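**Fallix parcel report, paid tier. Reviewed Tuesday, November 3, 2020.**

I buy small pieces of land, mostly ones other people have given up on, and I have been pitched a lot of software that promises to tell me what a tract is worth before I drive out to it. Fallix is the latest. You type in a parcel number and get back a report covering zoning, utilities, road frontage, slope, flood zone and a "development score" out of 100. I paid $308 for a bundle of 20 reports and used all of them on land I already knew, or land I could go walk.

The basics are fine. Acreage matched the county record every time. Owner names were current except on one tract that sold in April, which still showed the seller. Zoning was right on the parcels inside city limits and shakier outside them. If all you want is county data in a cleaner layout, it does that, and so does the county website if you can stand the menus.

Utilities are where I stopped trusting it. The Pleseck Road tract came back as "sewer: available." I called the utility office. There is a sewer main, and it sits on the far side of a creek, 200 feet from the corner of the property, with no easement across the land in between. I suppose you could call that available. A buyer who priced it that way would be in for a bad month.

Gadisa Feyisa, who has surveyed for me for years, went through three of the reports and had the same complaint about frontage. Fallix measures it off the parcel line on the map. It doesn't know about the ditch, the guardrail or the curve where the state won't give you a driveway permit.

Then there's the score. My Chamoun lot got a 73. It's half wetland and I have been trying to unload it since I bought it. The flat, dry piece next door scored lower, apparently for being smaller. I wrote to support asking how the number gets made and Liesl Wieser answered the next day, politely, saying the weighting is proprietary. Fine, but then I can't use it. No lender I deal with is going to care about a number I can't explain either.
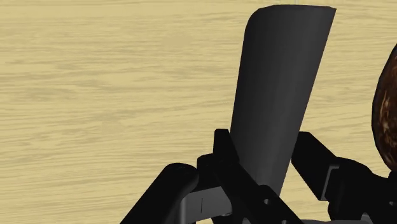

The slope map I did like. It's shaded clearly enough to see where a house pad could go, and it was close to what I found on foot at two of the steeper tracts. If they sold that part separately I'd probably buy it.

I also ran four of the same parcels through Desta, which costs less per report and has no score at all. It said "sewer: unknown, contact provider" on Pleseck Road. I'd take that over a green check mark.

One billing note. The bundle renews by itself, and the switch to turn that off is under Profile, not Payments. Turn it off the day you sign up.

Two stars out of five, both for the slope map and the quick reply from support. Call the utility office yourself before you make an offer.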